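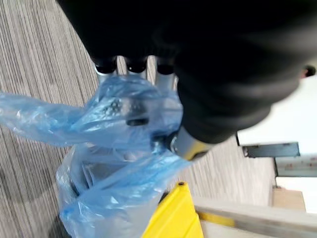 light blue bag

1/ I want to write a little about praying when you have no words. It will be a long thread, I am sorry. I have been carrying it since October and I think it is ready now.

2/ For many years I prayed only in my mother's language. When I moved to Zirnetthorpe I joined a small church where all is in English. The people were kind. They gave me a chair near the heater and a hymn book with big letters.

3/ But when the leader said "let us pray aloud, as the Spirit moves you," I was moved to look at my shoes. I knew how to ask for bread at the store. I did not know how to ask God for bread in English. It felt like talking to my Father through a telephone that belongs to someone else.

4/ So I was silent for one winter. People thought I was shy, or very holy. I was neither of them. I was searching for the past tense of "forgive."

5/ (It is "forgave." I wrote it inside the cover of my Bible, with pencil.)

6/ In that winter I also stopped praying at home. This is the part I am ashamed of. I told myself I was tired from work. The truth is that the silence from church came home with me and sat at my table.

7/ I would open the Psalms, read two lines and close them again. Not angry. Just dry. If you have had a dry time, you know it has no drama in it. You wash the cup, you go to bed.

8/ Then one night I could not sleep and I read Romans 8, where Paul says we do not know what we should pray for, but the Spirit helps us with groanings that cannot be uttered. I had heard it perhaps a hundred times. I always thought it was for people in great pain, in hospitals, in prisons.

9/ That night I read it as a person with a small vocabulary. Cannot be uttered! Even Paul, who wrote such long sentences, did not have the words. I laughed in the dark kitchen. Then I cried a bit also.

10/ I did not get up and pray something beautiful. I said "Lord," and then I said "well," and then I sat. It was 2 in the morning. I think it was the first real prayer in months. 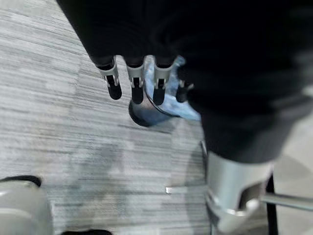
11/ One reply from Khaemba, I copy it with permission: I have spoken English all my life and I go silent too when they ask us to pray aloud. I always feel I am giving a speech and God is only one of the people listening. How do you get past this?

12/ Thank you for this, it made me feel less foreign. My answer is that I am not past it. But I can tell you what I do now, maybe you can use some of it.

13/ First, I borrow. For a long time I believed that a borrowed prayer is a weaker prayer, something for children. Now I take a psalm and read it slowly, and where it says "my enemies" I stop and think who or what is there today. Usually it is my own worry about money.

14/ Second, I keep a notebook. It is a cheap one, Wiseo brand, the paper is thin and the pen goes through. On the left page I write in my mother's language and on the right page in English. The two sides are never the same. In English I am more polite to God. In my own language I complain.

15/ I showed this to a friend at church and she asked, which one does He read first? I still do not have an answer for her.

16/ Third, I learned to say short things aloud. "Thank you for the rain." "Please help my neighbor's knee." I practiced on the bus to Lerketti, very quiet, with my scarf up to my nose. It is 22 minutes if the bridge is open. You can say many short things in that time.

17/ Somebody will say that the Pharisees loved to be seen praying, and we should go into our room and close the door. Yes, I love that verse, and I hid behind it for one whole winter. My door was closed, but I was not praying behind it. I was just behind a door.

18/ I do not say everybody must pray aloud in a group. I have a sister who never did and her faith is like a table made of oak. I only say that for me the silence had become a place to hide, and I had to ask what I was hiding from.

19/ I think it was pride. At home I was known as a person who prays well. Older women asked me to pray for their sons. Here I was a grown adult with the grammar of a small child, and I did not want to be heard like this. Not by the people, and maybe not by God.

20/ And then I remember what Jesus said about becoming like little children, and I have to smile, because I had received exactly that, for free, with the visa.

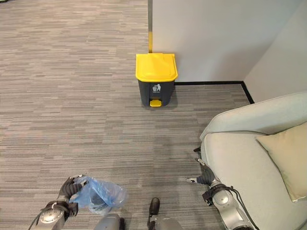

21/ So, the first time in the group. It was a small evening, we were sitting in a circle, and the leader left one of those long quiet spaces. My heart was very loud. I said, "God, you forgave me. Please help me forgave the others."

22/ Wrong tense. I heard it as it left my mouth, with the pencil note from my own Bible in it. And the woman next to me said "amen" before I was finished, and took my hand.

23/ Later at home I thought about that mistake for a long time. Help me forgave. Help me to have it already done, to be on the other side of it. There is a person from my old town whom I have been trying to forgive for years, and always in the future tense. Next month. When she writes first.

24/ I wrote to her in the same week. A short letter, my own language, no explaining who was right. She has not answered yet. I am praying about that also, on the left page mostly.

25/ For the people who asked in messages about starting again after a dry time: please start smaller than you think. One verse. One sentence. If you have no sentence, sit with your tea and be a person who is sitting with God. I know it sounds like nothing - I thought so too.

26/ And if you lead a group, may I ask one thing. Leave the quiet space a little longer. Some of us are translating in there.

27/ I will answer the other replies tomorrow after work. Psalm 131 tonight, if someone wants to read it at the same time with me. It is very short, only three verses. I will begin at nine.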